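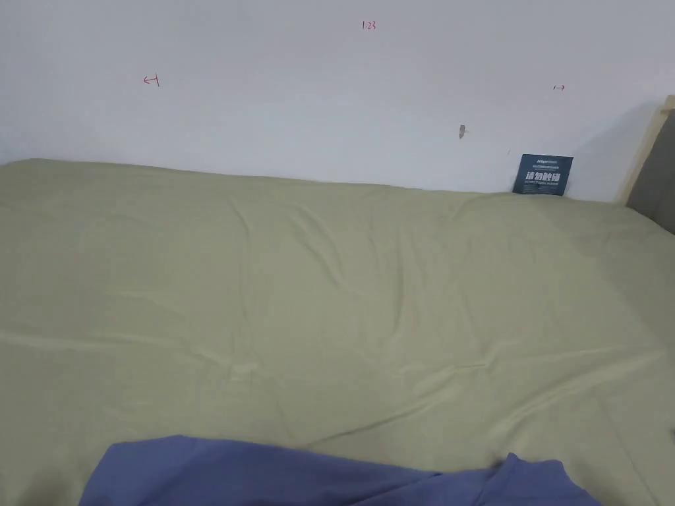
I have now spent 14 working days in a room with a bed in it, and I have slept in it for none of them.

The bed belongs to the robot. More exactly it belongs to a cell, which is what Vuteck calls any patch of floor where one of its machines is expected to do something useful, and the useful thing in our case is making the bed. My job is to keep the cell in the state the manual asks for. I used to do the same for a machine that put lids on tubs. The tubs were easier.

The brochure says the cell "needs no special preparation of the home environment". I would like whoever wrote that to come and do a Monday morning with me. The fitted sheet has to go on first, by hand, with all four corners tucked and the creases left in. Left in, mind you. I pulled it nice and flat on my first day, as my mother taught me, and was told to ruffle it up again, as the software had been tuned on a sheet with wrinkles and a flat one gave it nothing to get hold of. So I ruffle. There is a page in the manual about how much, and I have read it several times without being able to say what it wants.

Then there's the blue cloth, which gets dropped in a heap near the front edge. The heap is meant to be different every time. After a week I caught myself making the same heap over and over, with the same corner sticking up on the right. People are bad at being random. I said we should toss it in from the doorway with our eyes shut, and Oluwaseun Okeke, who runs the cell, wrote that down, and now it's the procedure.

The red writing on the wall is ours too. The 1.23 up near the top and the little arrows either side are our setting-out marks, put there by hand so that the bed goes back to the same place after it has been shifted for cleaning. I argued for proper stickers. Stickers fell foul of the Nigam people, whose vision software we rent and who felt a bold printed square would be "unrepresentative of domestic walls". Red ink is apparently fine. I have been in a fair few homes and never seen 1.23 written over the bed in any of them, but I only do the tape measure.

Checking the marks takes me longer than it should. The bed creeps. It isn't much in a day, but the arm leans on the mattress when it smooths, and by Friday things have wandered. When they wander the machine doesn't complain, and this is my main quarrel with it. The old lid machine stopped dead and flashed a lamp at you. This one carries on and makes a slightly worse bed, then a worse one again, and the log says everything is lovely. We had 50 runs in one batch marked as good, and I went back over them with a cup of tea and would have failed 9 on the spot.

I also had words about the sign. It's a dark blue card that says 请勿触碰 in big white letters, please do not touch, and it stands on the sheet against the wall in the back corner, past where the arm is supposed to work. We put it out whenever the cell is set and waiting. It does work on visitors, I'll give it that. Does it work on the cleaners? No, they've seen it every day and it's furniture to them. What I wanted was a lock on the door. A lock has been "in the next order" since March.

Fault 707 came up twice last week. The book has it down as "surface not recognised, check lighting". I checked the lighting. I checked it again with the blind down. Then I wiped the lens with the proper cloth and the fault went away, and I've no idea whether that was the cure or whether it just got bored. I put "lens wiped" in the log with a question mark after it, and Oluwaseun asked me to take the question mark out. I haven't.

Would I have one at home? A man from Civstead asked me that when he came round about buying a few for their serviced flats. I told him it takes me the best part of an hour to get the room ready for a machine that does a job I could finish before the kettle boils. He laughed and carried on taking notes. Perhaps the next version will be better – the Vuno gripper is meant to arrive before Christmas, and it's supposed to cope with a fitted sheet as well as a loose cloth. I'd like to see that. I'd like to see a person cope with a fitted sheet.

Meanwhile I've got the joint covers to take off tomorrow and grease to find, the right grease, the one that's always out of stock. If anyone reading has a supplier who delivers small tubs, leave a comment.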